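# Replacing the old desktop, finally

I put this off for most of a year. In September I started setting money aside for parts.
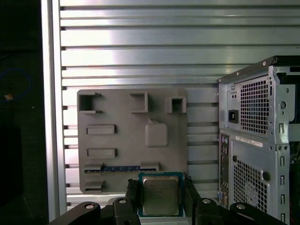
*A desktop processor, metal lid facing out.*

My old machine did what I needed until the photo library got big. It has 3655 scanned pictures in it now, most of them from the boxes my aunt left us in Rilgate, and opening the catalog had turned into something I did before making coffee. Exporting one album took 18 minutes. I timed it twice.

My budget was $686 for everything except the case and the monitor, which I kept. I went over it a little on storage. I don't regret that part. I bought the drives from Talukder, the computer shop in Birkden next to the post office, and paid a few dollars more than I would have online. They let me return an opened cable once, so I keep going back.

The processor was the choice I spent the longest on. I read reviews for two weeks and ended up with the mid-range one I had picked on the first evening. For scanning, sorting and light editing, the top models are a waste of money. I would put the difference into memory, and I did.

Moving the files was the slow part. I copied the whole library to an external drive, then to the new computer, then compared folder sizes. One folder came up short by 301 files. It was the Jarnier lake trips, and they had been sitting in a second folder with nearly the same name since I first scanned them. I merged the two and renamed everything by year and place, so the folders now sort in a way that makes sense to me:

- year first
- then the town
- then a word or two about the event

The backs of the prints are another problem. My aunt wrote on a lot of them in pencil, and I only scanned the fronts. I have started going back through the boxes in the evening and typing the notes into the caption field. Some are only a first name. A few are full sentences about the weather. I get through one envelope a night if the handwriting is good.

The catalog opens in a few seconds now. The same album export takes under four minutes, and the fan is quieter than the old one. I still have the old computer in the hall closet with its drive in it, and it stays there until the second backup is done.

Next up are the slides. I need to find a decent slide holder for the scanner, because the one that came with it bends.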